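Vukthorpe site -- Collection Station Safety Check
Date: August 21, 2022
Task set: reaching near desks and chairs, Stiltik arm

1. Emergency stop reachable from the operator seat. OK.
2. Speed limit set to collection mode. OK. Was left on full after the January service, so check it every time.
3. Finger joints: screws tight, no play at the knuckles. OK.
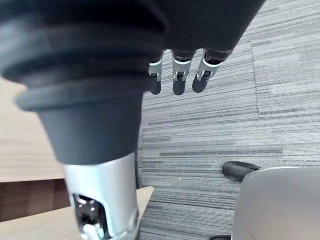
4. Floor around the base clear of cables. FAIL, then OK. One charger lead moved to the wall side.
5. Pinch points at chair and desk marked on the station map. OK. Map still shows the old desk position -- needs a reprint.
6. Wrist camera mount tight, lens wiped. OK. Skovel logger shows 32 GB free, enough for one shift.
7. Episodes saved so far: 1,807. Last 100 spot-checked, 2 pulled for missing joint data.

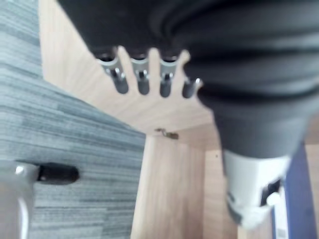 Does an episode with a light bump against furniture have to be deleted?
Keep it, tag it "contact" in Geagea, and stop to check the fingers before starting the next one.

8. Operator break taken between blocks. OK.
9. Arm parked and power off at end of shift. Open, evening crew to sign.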